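Widard Returns and Refurbishment
Grultisthorpe site
Call for participants: Working Alongside Automated Sorting

Widard is seeking 20 current employees of the Grultisthorpe site to take part in a workplace study on the introduction of robotic sorting at the mixed goods benches. The study is carried out jointly with the Sutherland Centre for Work and Employment, which is responsible for its design and for the care of all information collected. Participation is voluntary and is paid at the ordinary hourly rate.

Expressions of interest must be received by 1/11/24.

Background

The Grultisthorpe site receives household goods, stationery, toys and small hardware returned by retailers. Items arrive mixed in bags and cartons. Until this year all of them were picked, checked and sorted by hand. Robotic arms have now been placed at 3 of the mixed goods benches, and staff at those benches have moved from picking items to supervising the arms, clearing items the arms can't handle and recording faults.

The change has affected people in different ways. Some staff have reported less strain in the wrists and shoulders. Others have told their team leaders that the work has become harder to pace, that they are asked to watch more and handle less, and that they are unsure how their skills will be recognised under the present classifications. Employees at the neighbouring benches have also been affected, as more of the awkward and sharp items are now passed along to them. The company wishes to have a proper record of these matters before any decision is made about the remaining benches or about the Tavesmont site.

The work at the benches

Participants should be familiar with, or willing to learn, the sorting of small mixed goods. Scissors and kitchen shears are of particular interest to the study. They come in many sizes, they are often returned without packaging, and they are handled under the site's sharps procedure whether a person or a machine picks them up. Soft toys are also included, as they are checked by hand for damage and attachments before being sorted.

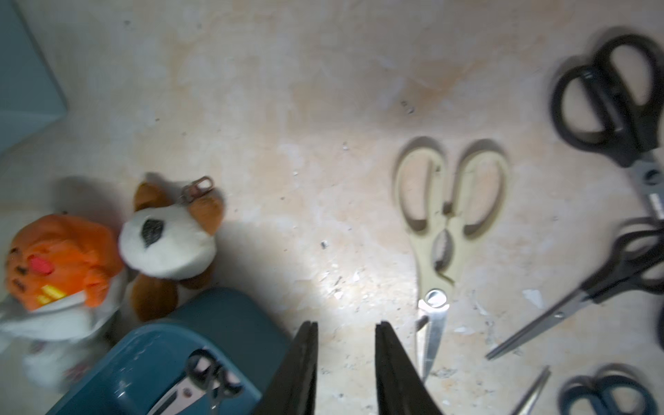 Mixed goods at gripper level, including scissors, kitchen shears and plush toys.

Staff at the automated benches set out the goods, start and stop the arm, and step in when it fails to pick an item or picks it badly. They may not reach into the working area until the arm has been stopped and the bench light shows green. Staff at the manual benches sort the same kinds of goods by hand, using cut-resistant gloves for anything with a blade. The study will look at both groups.

What participants will be asked to do

The study runs for 8 weeks and will begin in November. Each participant will be asked to:

Attend one information session, held during paid time.
Complete a short written diary at the end of each shift, on paper or on a tablet.
Take part in two individual interviews, one near the start of the study and one near the end.
Allow a researcher to observe part of a shift on agreed occasions.
Work for a period at both an automated bench and a manual bench, with training provided for each.

Participants will not be asked to meet a picking target for the purposes of the study. Rates recorded by the bench system will be supplied to the researchers for whole benches only and will not be matched to any person.

Who may apply

The call is open to all permanent, fixed-term and casual employees who work at the Grultisthorpe site, on any shift. Applicants should have completed their site induction and should expect to remain available for the length of the study. No experience with robotic equipment is needed, and we particularly encourage applications from:

Employees who have been moved to new duties as a result of the automated benches.
Employees with long service in hand sorting.
Employees who work reduced hours or have modified duties following an injury.
Employees whose first language is not English. Interpreters can be arranged for interviews and diaries may be written in any language.

Team leaders and supervisors are not eligible for this stage. They will be invited to a separate discussion.

Pay and conditions

All time spent on the study will be paid, including training, interviews and diary writing. Shift penalties and allowances will continue to apply. Where a participant changes bench for the study, their classification and rostered hours will not be reduced. Participants will return to their usual duties at the end of the study unless a different arrangement is agreed in writing.

Participants may withdraw at any time without giving a reason. A decision to withdraw, or not to apply, will not affect a person's employment, shift allocation or access to training.

Privacy

Diaries and interview recordings will be held by the Sutherland Centre and will not be seen by Widard management. Names will be removed before any findings are written up. A plain language report will be given to all staff at both sites, and health and safety representatives will be invited to comment on a draft.

How to apply

Application forms are available from the People and Culture office, Room 247, and from the notice board beside the first aid room. The form asks for your current bench, your usual shift, and a few lines on how your work has changed since the arms were brought in. Help with filling out the form is available during office hours, and union delegates may assist on request.

Completed forms may be placed in the locked box outside Room 247 or posted to the Sutherland Centre in the prepaid envelope supplied. If more applications are received than there are places, participants will be chosen to give a fair spread of shifts, benches and length of service. All applicants will be notified of the outcome in writing.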